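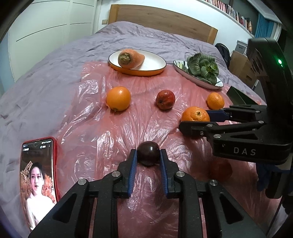
Fruit on plastic sheeting over the bed.

Dadley waterproof mattress protector, full size

The Dadley is a fitted protector with a knit polyester top and a polyurethane film underneath. The skirt is rated for mattresses up to 14 inches deep. Mine measures 12 and the corners stay put. On a thicker pillow-top I would expect them to ride up.

I poured 600 ml of water on the center and left it for 60 minutes under a folded towel. The mattress side was dry. I repeated this after more than a dozen washes, with a small damp patch near one corner seam, where the film is stitched through. The seam is the weak point on the Gareo as well, though the Gareo tapes it.

Noise is low. Plain plastic sheeting crackles with every turn; the Dadley makes a faint rustle for the first week and then very little. It does sleep warmer than bare cotton.

Care label says warm wash, low tumble, no bleach. High heat will separate the film. Line drying takes most of a day in December.

Shrinkage after washing: 2 percent lengthwise, none across.

Buy the Gareo if seams matter to you. Otherwise the Dadley is fine for the price.

Kacper Krawczyk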